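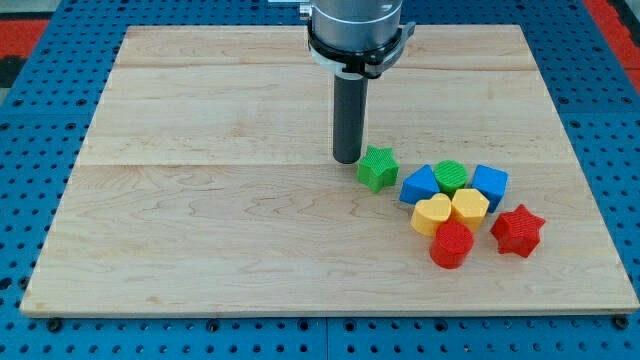 Parveen Mirani objecte à ce type de relevé qu'un joint visible n'est pas un joint défectueux, et que l'œil de l'opérateur, attiré par la ligne la plus sombre, néglige régulièrement celle qui finira par s'ouvrir. L'objection avait été formulée lors de la relecture du protocole de Drenddale ; elle a conduit à dissocier, dans la grille d'observation, la lisibilité du joint et son état mécanique. La présente section rend compte de cette distinction et des difficultés que pose son application à l'érable clair.

Figure 2. Panneau massif en érable clair, constitué de plusieurs planches assemblées, posé à plat sur une table métallique bleue perforée.

4.2. Lisibilité des joints et figure du bois

Le corpus de Drenddale comprend 40 panneaux d'érable destinés à des plateaux de table et à des plans de travail. Les planches proviennent de la scierie de Grundine et ont été assemblées à plat joint, sans languette ni pigeons, avec une colle vinylique. Aucune teinte n'a été appliquée avant l'observation. Les panneaux ont été conservés dans la réserve de Clerkdale jusqu'au mois de mai, puis examinés les uns après les autres par les mêmes opérateurs. L'ensemble des observations représente 2589 relevés, chaque relevé correspondant à un segment de joint ou à une plage de surface délimitée sur la fiche.

La lisibilité d'un joint dépend en premier lieu du contraste entre les planches qu'il sépare. Dans une essence à forte différence entre aubier et duramen, la question se pose à peine : le changement de couleur signale la limite avant même que l'on cherche la ligne de colle. L'érable se prête mal à cette lecture. Les planches y sont souvent si proches de ton que la limite disparaît par endroits, pour reparaître là où le fil de l'une vient buter contre celui de l'autre. La figure 2 illustre ce comportement. Un joint ténu traverse la partie supérieure du plateau ; un second, plus marqué, passe approximativement en son milieu et partage la surface en bandes distinctes. Le veinage, doux et ondulé, comporte de légères traînées plus foncées et des lignes tournoyantes, surtout perceptibles dans la moitié inférieure.

Cette dernière particularité a une conséquence directe sur le relevé. Lorsque la figure du bois est calme, une ligne droite, même faible, se détache sans ambiguïté. Lorsque la figure est mouvementée, l'opérateur tend soit à manquer le joint, soit à enregistrer comme joint une traînée qui appartient au fil. Les fiches de Drenddale contiennent les deux types d'erreur. La seconde est la plus gênante, car elle conduit à surestimer le nombre de planches et fausse ensuite le calcul de leur largeur moyenne. Il a donc été décidé qu'un joint ne serait porté sur la fiche qu'après vérification sur le chant du panneau, où la continuité des cernes s'interrompt de façon nette.

Le recours au chant n'est pas toujours commode. Sur un panneau dont les arêtes ont été reprises au rabot puis poncées, la tranche absorbe la lumière autrement que la face et paraît plus sombre ; c'est aussi le cas du chant avant du panneau de la figure 2, légèrement plus foncé que le dessus. Les cernes s'y lisent bien en lumière rasante, beaucoup moins sous un éclairage zénithal. Dayana Tamayo a proposé d'humidifier la tranche à l'éponge pour accentuer le contraste. Le procédé est efficace, mais il relève le grain et introduit une variation locale d'humidité incompatible avec les mesures de planéité décrites en 4.3. Il a été réservé aux panneaux déjà mesurés.

La grille retenue distingue, pour chaque segment, un joint franc, un joint discontinu et un joint non lisible. Le joint franc se suit à l'œil nu d'un bord à l'autre du segment. Le joint discontinu se perd sur une partie de sa longueur et doit être prolongé à la règle. Le joint non lisible n'est attesté que par le chant. Ces catégories ne préjugent en rien de la qualité du collage. Un joint franc peut résulter d'une simple différence de teinte entre deux planches parfaitement solidaires, tandis qu'un joint non lisible peut dissimuler un défaut de serrage que seule une variation hygrométrique fera apparaître. L'état mécanique est consigné dans une colonne séparée, à partir du passage de l'ongle, de la règle et, en cas de doute, de la jauge d'épaisseur.

Certains opérateurs ont demandé l'ajout d'une catégorie intermédiaire entre le joint franc et le joint discontinu. La proposition n'a pas été suivie. Les essais de double lecture menés sur les premiers panneaux montraient que les désaccords portaient avant tout sur la limite entre joint discontinu et joint non lisible, et une subdivision supplémentaire à l'autre extrémité de l'échelle n'aurait rien réglé.

4.2.1. Support et immobilisation

La position du panneau pendant l'examen a fait l'objet d'une consigne distincte. Un plateau posé sur tréteaux fléchit sous son propre poids dès que la portée devient importante, et cette flèche, même faible, ouvre ou ferme les joints de la face supérieure. L'examen se fait par conséquent à plat, sur un support continu. Une table métallique perforée convient à cet usage : la surface reste plane, et la trame des trous fournit un repère visuel régulier pour aligner le bord du panneau.

L'immobilisation appelle davantage de réserves. Dans la configuration de la figure 2, des têtes de boulon noires et rondes se trouvent près des angles inférieurs gauche et droit du plateau, qu'elles servent apparemment à fixer à la table. Toute fixation rigide en bordure contrarie le mouvement transversal du bois. Sur la durée d'un examen, l'effet est négligeable ; il ne l'est plus si le panneau demeure bridé pendant plusieurs semaines dans un local dont l'humidité varie. Le protocole impose de desserrer les fixations entre les séances et de laisser au bois le temps de reprendre sa forme libre avant toute mesure de planéité. Les panneaux pour lesquels cette précaution n'a pas été consignée ont été conservés dans l'analyse de lisibilité, mais écartés de celle de la planéité.

4.2.2. Effet de la finition

Une partie des plateaux a été huilée à l'issue du premier examen, puis relue selon la même grille. L'huile fonce légèrement l'érable et fait ressortir les ondulations du fil. On pouvait s'attendre à ce que les joints gagnent en netteté dans les mêmes proportions. Les fiches indiquent un résultat plus contrasté. Les joints séparant des planches d'orientation différente deviennent plus lisibles ; ceux qui réunissent des planches de même débit et de figure semblable se fondent davantage dans le veinage. Le vernis incolore, essayé sur un lot plus restreint, modifie peu la lecture, hormis les reflets qu'il produit et qui obligent à déplacer la source lumineuse.

Ces observations plaident pour un relevé avant finition, y compris lorsque le panneau est destiné à être livré huilé. Elles rejoignent la pratique de l'atelier Chaiyaporn, où l'appairage des planches est arrêté sur bois brut, face et chant marqués à la craie, et n'est plus remis en cause après encollage. La comparaison systématique entre les marques de craie et les joints relevés à Drenddale reste à faire.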